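Bimanual cell, wrist cable routing and the frame handoff task
Posted June 22, 2024 by ribbed_wall

Starting a new thread so the February one can die. Our student team has the two-arm cell running for the capstone and I want opinions on cable routing and on task order before we record the full set of runs. Target is 800 clean episodes across 2 tasks. We have 37 that I would call clean.

Both arms are on the front rail and reach inward. Task one is grasping the flat frame with both grippers on the upper edge and moving it. Task two adds the cards. The controller is the Carnell build from last year with the loop rate left alone. Joint limits are in the config file. No faults on the left arm since we replaced the elbow servo.
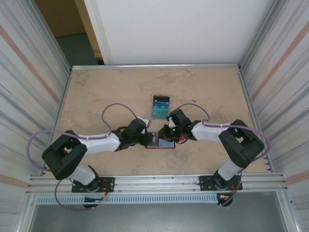
Cable slack is the thing I keep going back and forth on. If the wrist run is too short it pulls on the last joint at full extension, and the current draw climbs enough to trip the soft limit. If it is too long it gets into the workspace. We settled on purple loops standing up over each wrist, then a long bend out past the elbow and back to the base. The outer bend goes over the table edge on both sides. Grip is fine. My concern is the middle of the table, where the cards sit between the two loops and any policy that swings wide is going to find them.

porkholm_lab2
Shorten the wrist loops. We ran ours long for a semester and every bad episode in the log was a snag. Tie down at the middle of the forearm, leave enough for full wrist rotation and stop there.

ribbed_wall
Tried that. Full rotation plus full extension is the case that fails. There is no single tie point that covers both.

tdelay
Then limit rotation in software. You do not need the whole range for a flat object on a table.

ribbed_wall
Task two needs it on the right arm. The card pickup approaches from the side.

servo_hum
Disagree with porkholm_lab2 on the general point. Tight cables fail at the connector and you find out weeks later as an intermittent dropout. A snag shows up in the episode and you throw the episode away. I would take the snag. The Bisgaard guide suggests a standing loop for the same reason.

porkholm_lab2
The guide assumes one arm. Two arms facing each other double the loops in the middle. Different problem.

servo_hum
Fair, but the answer to that is more spacing at the base. Move the mounts outward on the rail.

ribbed_wall
Moving the mounts means redoing the calibration. Not before the review.

kq_88
Separate question. Why are the little boards with the red and yellow wires out in the open next to the mounting plates? One drooping cable and you are debugging a connector. You have a vented duct right there under the rail.

ribbed_wall
Access. We reflash often. They go under a cover when the firmware is frozen.

kq_88
I have heard that before – usually from teams that never freeze the firmware.

tdelay
On task order: record all of task one first, then all of task two. Mixing them made our labels a mess. We had 3,000 segments to re-sort by hand and I would not wish it on anyone.

servo_hum
Opposite experience. Blocked recording let the lighting and the table position drift between tasks, and the model learned the drift. Interleave and fix your label script.

tdelay
Our label script was the Rurnetti one. It does not handle interleaved runs.

servo_hum
It does with the session flag set. Check the readme.

tdelay
Which version? Mine has no session flag.

ribbed_wall
Same here, no flag. I will interleave in blocks and rename by hand for now. Leaving the loops as they are until the next 2 sessions are logged, then I will post the current traces for the right wrist.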